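Clistimby village walk – safety check, done 12/08/2019

I walked the whole history trail again this morning with Soon-im Seo, from the old mill down to the chapel and back up through the gate. Same sheet as in February, so you can compare. My comments are a bit long, sorry, there was plenty to look at!

**Town wall and gate**

- [x] Handrail on the gate steps – solid now, and it wasn't last time (thank you Hyun-seo Moon!)
- [ ] Loose stones on top of the wall – two on the north side rock when you push them. The wall's been standing since 907 according to the parish book, and I'd like it to get through the winter too.
- [x] Signs readable – yes, though ivy is creeping over the one with the siege story
- [ ] Drain cover by the gate – still sits proud of the paving. I caught my toe on it, again.

The lane down to the mill is the part I worry about most, especially with school groups. It's steep, the cobbles are worn smooth, and everybody is looking up at the carved doorways when they should be looking at their feet.

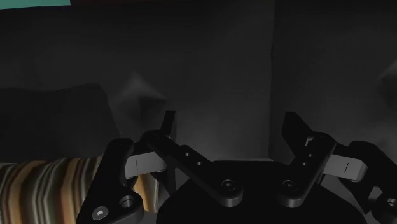 I'd keep groups to 20 on that stretch, with one grown-up in front and one at the back. Ximeng Yan thinks we could go higher in dry weather and maybe so, but I wouldn't.

**Mill**

- [x] Fence along the mill race – checked every post, all firm
- [x] Trapdoor bolted
- [ ] Upstairs floor – 5 boards feel springy near the hoist. Rope that corner off until Mi-kyung Won has been under it with a flashlight.
- [x] Fire extinguisher – in date, hanging where it should be

**Chapel**

- [x] Door opens outward and doesn't stick
- [ ] Light over the crypt steps – dead. I had a spare bulb in the car but it was the wrong fitting, of course.
- [x] First aid box – full, except the small bandages (I've put them on the shopping list)
- [ ] Bell rope – frayed at head height. Please tie it up out of reach before Saturday's tour.

Next walk-round is in 8 weeks. Bok-nam Won has the keys until then, so call her before you go down to the mill.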